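Sorting the Bakery Tray: Our Play Food Project
Student project report, Child Development and Play module

Skernville was the pretend bakery we set up for our spring project, and we loved making it! The question was simple enough. When there are toy donuts and two dishes on a table, how do people decide what goes where, and does the tableware change their minds?

We began in April with a shoebox of play food and a lot of opinions. Kalliopi Krasniqi wanted a full shop with a till and price labels (we did draw some, and they were lovely), but the till took over every session and we put it away again. Donuts on their own worked far better. They are all one shape, so the only thing left to sort by is the icing: pink, blue, red or brown, plain or with lines across the top.

For the dishes we chose one white and one grey. We tried patterned plates first and found that people talked about the patterns. The plain ones kept the talk on the donuts, and the bare wooden table gave us a third place to put things, a sort of waiting area between the oven and the shop window. We hadn't planned that part at all and it became our favourite. 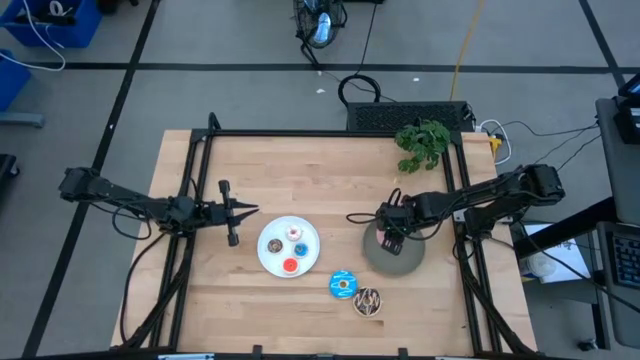

Donuts on the white plate and on the wood, with a pink one in the grey dish.

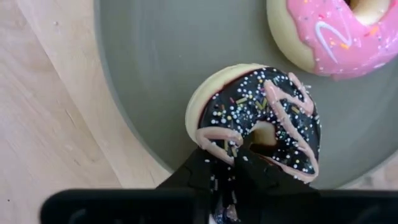
Birgit Meinecke read our first draft and asked whether colour was really the rule people used, or whether they were just filling the nearest dish until it looked full. She thought we should swap the dishes over halfway through a session and see who changed their mind.

So we did! Over 9 sessions we wrote down 347 separate moves, each with the colour of the donut and where it ended up. With the dishes swapped, most people stuck to their colour rule and reached further to keep it going. A few did exactly what Birgit said and filled whatever was closest -- usually while chatting about real donuts.

The chocolate ones caused the most debate. Some players wanted every brown donut together, others said zigzag icing made it a different flavour and it needed its own spot.

Next time we would like to add a third dish, and start with everything on the wood. Kalliopi is already asking about the till again.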